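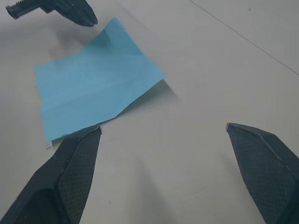 **Figure 1.** Blue paper on a pale tabletop.

### 3.2 What people call clean

Survey sent out in April, 858 replies. Main result holds at both sites, Undix and Cinitz: people judge a room by what they can see, and light surfaces hide a lot. Desks scored as clean even when the wipe test said otherwise. Older staff a bit stricter, gap small. See Nikzad's notes for the wording of item 2, which was changed after the pilot.

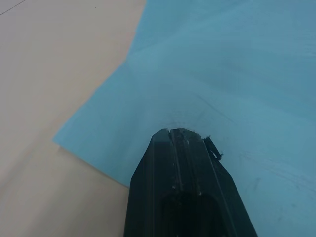 Complaints went mostly to dark surfaces — shelves, phone trays, chair arms. Cleaning hours there were the same as elswhere. Pale flecks stand out on matte black, as in Figure 2, where they gather mostly near the tip, and a few are enough to get a low score. Giraldo site left out, forms incomplete.

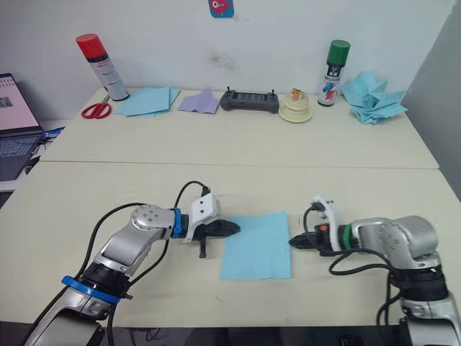 **Figure 3.** Light blue paper towel, cream-colored tabletop.

Cloth or paper made no diference to scores. Wipe test results in the next section.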